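Robótica y vida cotidiana. Apuntes de clase, tema 2
¿Pueden ya las máquinas hacer las tareas de casa?

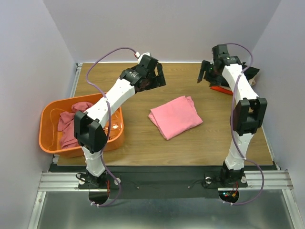
Empiezo por donde lo dejamos en la última clase, que nos quedamos a medias con la pregunta de siempre: si una lavadora lleva décadas lavando sola, ¿por qué sigo yo doblando camisetas los domingos de mi vida? (Bueno, los domingos y cuando toca.) Me lo preguntasteis tres veces y tres veces me fui por las ramas, así que os lo dejo por escrito con algo más de orden.

1. Automatizar una tarea o automatizar una máquina

La lavadora no lava como lavamos las personas. No frota, no mira si queda mancha, no le da la vuelta al cuello de la camisa. Alguien rediseñó la tarea entera para que cupiese en un tambor que gira, y funcionó de maravilla. Con el lavavajillas pasa lo mismo. Lo que os pido que tengáis en la cabeza durante todo el tema es esa distinción, porque en el examen la voy a buscar: cambiar la tarea para que la haga una máquina sencilla, o construir una máquina capaz de hacer la tarea tal como está.

Doblar ropa cae de lleno en el segundo grupo. La ropa viene hecha un gurruño, cada prenda es distinta y encima hay que dejarla de una forma concreta. ¡Y eso que a nosotros nos parece una tontería!

2. Por qué la tela es tan puñetera

Una caja de cartón tiene una posición y una orientación, y con eso ya sabéis casi todo lo que necesitáis para cogerla. Una camiseta no. Para describir cómo está una camiseta arrugada harían falta muchísimos números, y la mayoría corresponden a partes que no se ven porque las tapa la propia tela. Al problema le llamamos estado oculto (apuntadlo, que luego os liáis con el otro término, el de oclusión, que es la causa).

Luego está el agarre. Una pinza de dos dedos puede coger una capa, dos o todo el montón, y desde fuera las tres cosas se parecen bastante. Nosotros lo notamos con la yema de los dedos sin pensar. Probad en casa a doblar una toalla con guantes de horno y me contáis.

Y la tela se mueve cuando la sueltas. Se escurre, se pega a la de al lado, se queda una esquina doblada hacia dentro. Los errores pequeños se acumulan: si el primer pliegue sale torcido, el segundo sale peor.

3. Un caso para trabajar: la célula Drukia

Usaremos como caso de referencia el proyecto Drukia, dos brazos sobre una mesa y la ropa por doblar. De las pruebas que manejamos en clase me interesan dos cifras. Con prendas de una sola talla y tejido parecido, los brazos terminaron bien 58 de cada 100 intentos. Al mezclar tallas y tejidos la cosa bajó a 42. A mí me parece un resultado estupendo y a la vez inservible para un hotel, y las dos opiniones me caben en la cabeza sin problema.

Fijaos en qué se contó como "terminar bien": prenda plana, bordes más o menos alineados, ninguna ayuda humana. Si se hubiera permitido que una persona estirase la prenda al principio, los números serían otros. Siempre que leáis un porcentaje de éxito, buscad la letra pequeña.

4. ¿Y en el taller?

Aquí suelo llevarme alguna protesta, porque quien ha hecho prácticas en fábrica me dice que allí los robots hacen de todo. Sí y no. En la línea de Brouwer que comentamos, el robot coloca piezas rígidas que llegan siempre igual, y puede repetir el gesto 2000 veces en un turno sin despeinarse. Pero al final de la misma línea hay una persona metiendo una funda blanda en una bolsa. Gellow lo resolvió cambiando la funda por una más tiesa, y volvemos al apartado 1: tocaron la tarea y dejaron el robot como estaba.

5. Entonces, ¿sí o no?

Mi respuesta, hoy: en condiciones preparadas, a ratos y despacio, sí. En una casa cualquiera, con calcetines sueltos, una sábana bajera y el gato encima, todavía no. Lo que sí ha cambiado mucho es la manera de enseñarles. Antes se programaba cada pliegue a mano; ahora se intenta que la máquina aprenda de demostraciones hechas por personas, y ahí es donde yo pondría la atención (y el dinero, si lo tuviera).

Para la próxima clase

Elegid una tarea doméstica que no sea doblar ropa y escribid una página: qué objetos intervienen, cuáles se deforman, qué información queda oculta y qué contaríais como éxito. Quien prefiera el taller puede usar la ficha de Comon, la del empaquetado. Traedla impresa, por favor, que luego la comentamos por parejas y con el móvil no hay manera.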